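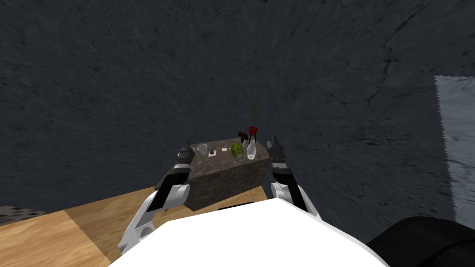 Consejos para la recogida de demostraciones en simulación: tareas de mesa con dos brazos

Guía práctica del taller Cunorau. Revisión del 26 de febrero de 2024.

Las presentes recomendaciones se dirigen a quienes registran episodios de ordenación doméstica (tazas, jarrones, macetas y objetos menudos) destinados al entrenamiento de políticas por imitación. Complementan el manual de teleoperación y no lo sustituyen.

Antes de la sesión

Compruebe que la escena se ha cargado con una semilla nueva. Repetir la misma disposición de objetos durante toda una tanda es el error más frecuente en los lotes devueltos por Riedl.

Lleve ambos brazos a la postura de espera, con las pinzas a los lados de la mesa y próximas a la altura de los objetos. Si una de ellas toca algún objeto al arrancar, reinicie la escena.

Varíe el fondo, el suelo y el material de la mesa. Una superficie veteada y oscura dificulta la segmentación de las piezas pequeñas y conviene que figure en todos los lotes.

Durante el registro

Una sola instrucción por episodio. «Acercar la taza al borde» y «apartar el jarrón» son dos episodios.

Utilice el brazo más cercano al objeto. El cambio de mano se reserva para las tareas que lo piden expresamente.

Los objetos altos, como una planta de hojas finas en maceta con patas, se toman por el tiesto. La malla de las hojas no ofrece contacto fiable y la pinza la atraviesa.

Para jarrones de cuello estrecho, aproxime la pinza abierta y ciérrela despacio — el cuello admite poca corrección lateral. Los objetos redondeados ruedan con facilidad: sujételos por encima de su línea media.

Evite las pausas largas. Si duda más de 7 segundos, descarte el episodio y empiece de nuevo.

Errores y recuperaciones

No borre todos los fallos. Un agarre fallido seguido de una corrección limpia es material útil y se marca con la etiqueta «recuperación». Se admiten hasta 20 por cada lote de 100 episodios. Las caídas fuera de la mesa se descartan siempre.

Al terminar

Reproduzca unos 30 episodios elegidos al azar antes de enviar el lote. Anote la versión del entorno Flanside y el nombre de la tarea tal como aparece en la lista, sin abreviaturas.

Los lotes se depositan en la carpeta Grenwood correspondiente al mes en curso. Los anteriores a agosto emplean el formato antiguo de pinza y no deben mezclarse con los actuales.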